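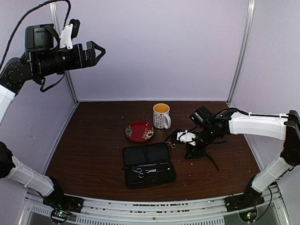
Patterned mug, orange-yellow on the inside.

What people leave on the bus
By Védís Kjærgaard

Elínborg Frandsen has run the lost property office at Bavia, the regional bus company, for 13 years. The office is at the back of the Bisgaard depot, past the ticket windows and down a short hall. It has one counter, one phone and a lot of shelves.

She started out in ticket sales and moved over when the man who had the job before her retired. "They asked who wanted it and I put my hand up," she said. "I thought it would be quiet. It was not quiet. The phone rang all morning."

Bavia handles roughly 2000 lost items a year. Umbrellas and gloves make up a big share of them. Then come phones, keys, lunch containers, travel mugs and regular mugs, schoolbooks and single shoes. Frandsen said she has stopped wondering about the shoes.

Drivers check their buses at the end of each shift and put whatever they find in a bag with a tag on it. The tag has the route, the time and the seat area, if the driver remembers it. "Front, middle or back is enough for me," Frandsen said. "If someone calls and says they sat in the back on the Privau route after work, I can usually find it while they're still on the line."

She does ask questions before she hands anything over. For a wallet or a pouch she wants to know what is inside. For keys she asks about the key ring. For a phone, the caller has to unlock it at the counter.

"Most people are fine with that," she said. "A few get annoyed. I tell them I would ask the same thing of anyone who came in for their phone."

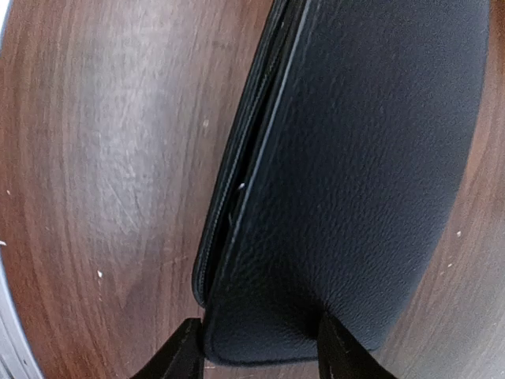
Four months on the shelf

Items stay at the office for 4 months. Food goes out the same day. Bank cards are cut up and the bank is told. Passports and other ID go to the police once a week, along with any cash over a set amount.

After the waiting period, clothing goes to a thrift store in town called Gedinier. Glasses go to an optician who passes them on. Last April the office held a sale of the remaining goods and took in 500 for the drivers' holiday fund, and Frandsen would like to do it again next spring if she can get the hall.

I asked what surprised her most when she started. She said it was how few people call.

"They lose a good coat and they think it's gone," she said. "They don't even try. We have nice coats in here. Somebody paid real money for them."

She thinks part of the problem is that the phone number is hard to find. It used to be printed on the back of the paper tickets. Now most riders use the app, and the number is three screens in. She has asked for it to be moved up.

How to get something back

Her advice is to call the next morning and to describe the item by what is different about it. "Black bag is no help," she said. "Black bag with a broken zipper and a library book in it, I can do that."

She also tells people to put a name and number inside anything they care about. Her own umbrella has a strip of tape on the handle with her number on it. She has left it on the bus twice, and both times a driver brought it back to her counter.

The office is open mornings, and pickups can be arranged later in the day by phone.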